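In Defense of the Artificial Flower in Public Rooms
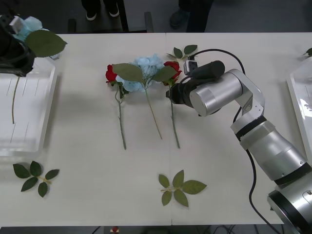

The position of the Trallelmont Residents' Association on table flowers has for several years been that only fresh stems are acceptable in the shared dining room and the entrance hall. The rule was adopted in good faith and deserves a fair hearing. It rests, however, on the belief that an artificial flower is a poor copy, and that belief should be reconsidered. Two red roses laid on a white tabletop with a pale blue hydrangea between them make a respectable beginning for any arrangement, and the broad leaves under the hydrangea do much of the work of holding the group together for the eye.

Cost is the argument most often raised. The association spent 655 dollars on cut flowers last year, and most were discarded within 9 days of delivery. Kristine Catacutan, who keeps the accounts, has proposed that part of this sum be moved to a lasting stock of stems. The proposal is sound, but savings alone should not decide the matter.

The stronger case concerns the residents themselves. At least five households have reported discomfort from pollen or strong scent, and the dining room has no other seating area to offer them. A silk or plastic rose asks nothing of these neighbors.

Reginald Esposito has written in opposition that artificial flowers gather dust and are left out until they fade. His objection describes a failure of care – one that applies equally to a vase of cloudy water. Stems should be cleaned monthly and rearranged with the seasons. Loose sprigs of greenery should be kept with the blooms, as a rose without foliage looks unfinished on a long table.

Fresh flowers would remain welcome at memorials and at the April supper. For the ordinary week, the present rule should be withdrawn.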